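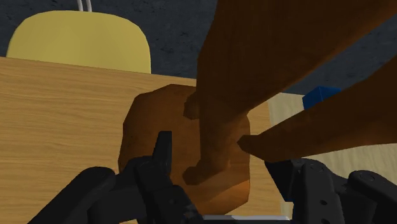
Slide 2 – Why timber moves

Start with the Plotberg reading room. The tables there were delivered in June and put straight into use, and by winter four of them had opened along the glue joints. The makers were blamed first. Ask the audience for other causes before moving on.

Wood gains and loses moisture until it is in balance with the air. Movement along the grain is small enough to ignore in furniture. Movement across the grain is not, and it differs again between flat-sawn and quarter-sawn boards. A wide top must be free to grow and shrink over its base.

Slide 3 – Fixing the top

Slotted brackets, wooden buttons and figure-eight plates all work. Screws driven tight through a cross rail do not. At Kotness the rails were glued as well as screwed, and the top split beside the second rail. Show the bracket sample now and pass it round.

Slide 4 – Finish

Coat both faces. A top sealed on the upper face only will take up moisture from below and cup. Oil slows the exchange less than varnish does – neither stops it.

The Carrillo trial compared seven boards from one log, kept in the same store. Give the result in words only; the chart is hard to read from the back.

Slide 5 – Storage on site

Stack flat, on battens, clear of outside walls. Leave the boards in the heated room for at least two weeks before assembly. Check with a meter at both ends and in the middle, and write the readings on the delivery sheet.

If time is short, skip the Tikeck repair and go to questions.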